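Packing robots still slow on odd shapes, Ginura trial finds

September 30, 2024

PENNINGTON – A packing robot under test at a mail-order warehouse here can handle boxes all day, but it still needs help with cartoon-printed containers, squeezable packs and other items that bend or taper, according to the company running the trial.

Ginura, which ships snacks and small gifts, has been testing a robot arm from Tramov since the spring. The job is one that new hires pick up in a morning: take an item from a bin, set it in a padded carton and send the carton down the line.

On square boxes, the arm now packs 300 orders a shift. A person at the same station packs more than that, but the company says the gap has narrowed enough to keep the test going.

Soft and uneven goods are another matter. Out of every 80 such items, 26 had to be picked up again or finished by hand in the latest round, Ginura said.

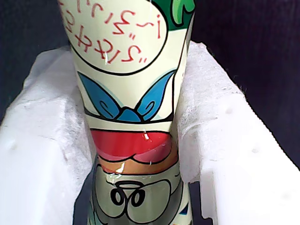
A cartoon-printed container held between two white blocks. Shapes that narrow toward the bottom are harder for the arm to place.

"A box is the same wherever you grab it," said Khoa Trình, who manages the packing floor. "With these, if the grip is a little high, it tips. If the grip is too firm, you dent it, and then we can't sell it."

Trình said glossy labels are also a problem. Bright spots of reflected light can throw off the sensors that judge where an item ends, and the arm stops and waits for a worker to clear the error. Those stops last only a few seconds each, he said, but they add up over a shift.

Plamano, a software firm working with Tramov, is due to install an update in November that lets the arm try a second grip before it asks for help. Tramov did not say what the update will cost.

Ginura has four people assigned to the test line and said it has no plans to cut packing jobs during the holiday season. Workers will continue to pack fragile orders by hand. The company will decide after the update whether to order a second arm.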